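Packing and folding trials: progress since the spring

Members will recall that Sterura joined the joint working group on domestic and light workshop automation in order to answer a plain question. Can a machine yet take over the small handling jobs that fill so much of the day in a home, a laundry or a packing room? The first full set of results was presented to members on Wed 26 June, and a short account is given below.

The trials were divided between two sites. The Skála site dealt with rigid goods such as boxes, jars and cutlery. The Totis site dealt with cloth, bags and clothing. Each site worked from the same list of 14 chores, and each attempt was scored by a person who had not set up the task.

Results for rigid goods were encouraging. Sorting cutlery into a tray and placing jars on a shelf were completed without help in most attempts, although at a slower pace than a trained member of staff would accept. Cloth remains a good deal harder. A garment changes shape each time it is touched, and a grip that serves well at one moment may be of no use at the next. Of 199 attempts at the cloth chores, fewer than half were finished without a person stepping in.

Dagmar Michalík, who led the work at Totis, reported that thin edges, cords and straps caused the greatest difficulty. The grippers closed on the wrong layer, or took hold of the bag together with its contents. Soft bags proved more troublesome than hard cases, as their sides offer little resistance when an item is pressed in or drawn out. The control software, Zorevlow, has been adjusted to pause before closing on any item that lies against fabric of a similar thickness.

The group's view is that no household should expect a general packing or folding machine in the near future. Single, repeated tasks on a shop floor are a more realistic prospect, provided that a member of staff remains within reach.

Two ribbed orange pieces edged in black, in an open fabric bag, with the gripper fingers over its lower part.
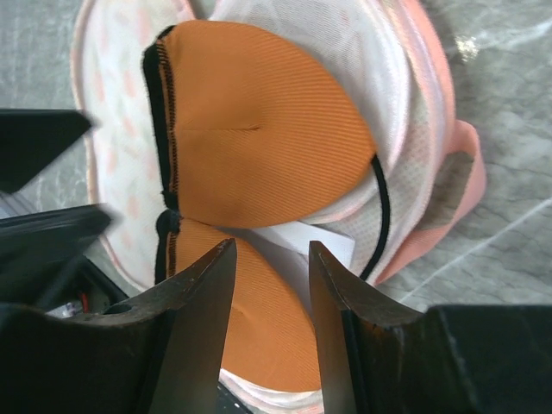
Next stage

The second round will begin in September and will run at both sites. The list of chores will be extended by 4, all of them concerned with bags and pouches. Members who wish to attend a trial day should write to the Sterura office, stating which site they would prefer. Places at Totis are limited.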